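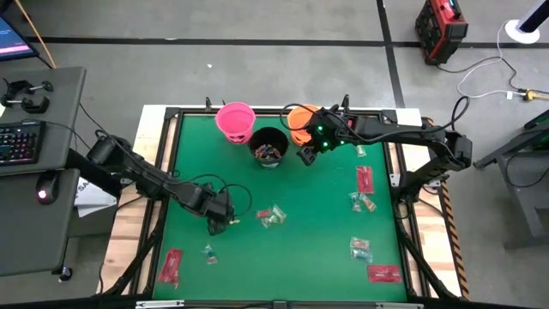

Totano is a control and task-planning package for tabletop robots with two arms. It was written by Floor Martens and Dirk Maes at Skomow, and is used mainly for sorting small packaged goods into containers.

Architecture

The software runs as two processes. The planner keeps a list of detected items and assigns each one to an arm according to reach and expected travel time. The controller turns each assignment into joint paths and checks them against a shared collision model – including swept volumes for the wrists – before any motion is sent.

Perception is handled by a separate module, Zekico, maintained by Mieke Prins. It returns a grasp point and a confidence score per item. Clear wrappers score lower than opaque ones, and items under a set threshold are left until the view changes.

Scheduling

Only one arm may enter the zone above the containers at a time. The lock is released once the wrist clears the rim height. Version 2 replaced the fixed turn order with a queue, which removed a known deadlock (issue 143).

Limitations

Cables are not modeled. Overlapping packets are often merged into a single detection.

See also

Motion planning
Bin picking
Smits scheduler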